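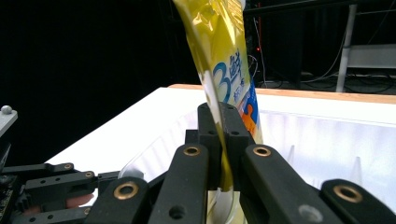

A gold snack packet with a big blue 3 on the front.

I had been promising myself a visit to the Gillenar book and wellbeing fair for years, and every spring something got in the way – a cold, a deadline, my sister's kitchen floor. This time I booked the train before I could change my mind, packed a cardigan and two pens, and set off for Stulow with the kind of flutter in my stomach I used to get before school trips.

For anyone who hasn't been, the fair is given over to self-help, memoir and what the programme calls "books for living", and it fills the old corn hall and the two chapels behind it. There were 19 publishers this year, most of them small. The hall is lovely but it does echo, and for the first half hour I wandered about rather dazed, picking up bookmarks and putting them down again, until a kind woman at the Sestoseck stand asked if I'd like to sit down. I would! She gave me a stool and a sampler of their spring list, and I read a whole chapter on making friends after fifty before I remembered there were other stands to see.

Sestoseck do very handsome paperbacks, by the way, with wide margins you can write in. I bought two, one on letter writing and one on learning to say no, and I've already lent the second to somebody who asked and whom I couldn't refuse.

The talk I had really come for was Chutima Khunthong's, in the larger chapel. Her book on starting again in middle life was passed round our reading group until the spine gave way. She spoke without notes for most of an hour, mainly about the year she spent working in her aunt's tailoring shop after her first business closed, and how she wrote one page each night at the cutting table (the first draft came to 400 pages, and she kept fewer than half). I had expected something brisker, with slides and slogans, and was so pleased to be wrong. When someone asked what she does on days when she can't face any of it, she said she goes to bed early and tries again with breakfast. I wrote that down and underlined it.

The queue for signing went twice round the pews. I got chatting to the couple in front, who had driven over from the coast, and we agreed that the chapel cushions were a mercy and the coffee was not.

After lunch I joined a small workshop run by Daranee Hemmin of the Saengthong writing school. We were asked to write a letter to ourselves at nineteen, which made me groan a little inside, I'll admit, as I've done a few of those. But Daranee had us write the reply as well, from the nineteen-year-old back to us, and mine was surprisingly cheeky. She wanted to know why I'd stopped singing. I haven't got an answer for her yet. Two people read theirs aloud, both very moving, and there was a good deal of nose-blowing before we moved on to the next exercise.

I missed the panel on journals because I'd got into a conversation about fountain pens, and I was sorry about that, as everyone on the train home seemed to have been to it.

If you're thinking of going next April, do take a proper bag. Mine was a thin cotton one and the handle went at the station, with five books in it and a jar of honey. The honey survived. The stairs to the second chapel are steep, but there's a ramp round the side by the yew tree, and the stewards will gladly point you to it. Tickets for the workshops go early, so book those first and fit the talks in afterwards.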